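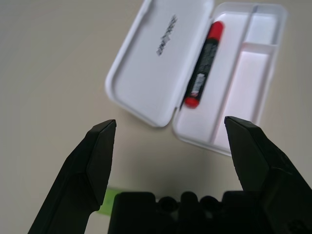 A white hinged pencil case, open, with a red-capped marker in the long compartment.

Pencil case scheme promises tidier desks, at a price

A plan to give every pupil at Midtbø school the same white plastic pencil case is to start in June, and some parents would like to know what it is for.

The school has ordered 263 of the cases from the stationery firm Rullon, at a total cost of 3000 euros. Each opens flat like a book, with a shallow lid on one side and a deeper base on the other. The base has a long slot for a pen or marker and a wider space next to it for everything else.

Rullon says a fixed place for each item will save teachers 30 minutes a week now lost to hunting for pens. Asked how it had arrived at the figure, the firm said it came from "our own trials" and did not say how many classes took part, or for how long.

Sarmīte Lill, who has 2 children at the school, is not convinced.

"They both have pencil cases already," she said. "One is a sock with a zip. It works. If a child doesn't put the pen back in the sock, I don't see why they would put it back in a box."

She also wondered how much the cases would hold once rulers, scissors and glue were added to the list.

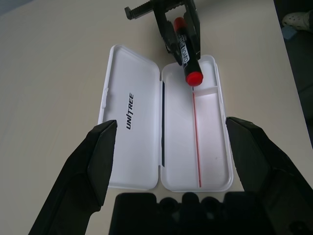 A whiteboard marker is a fairly fat thing, and pupils in the upper classes are expected to carry several. The supply list sent home last month asks for four, plus a rubber and a sharpener. The school has not said whether anybody tried packing the full list before the order was placed.

A rival bid from Drotov, for plain cloth pouches, was cheaper but was turned down as "less structured". The school said it would look at the results after one term. It has not yet decided what it will measure.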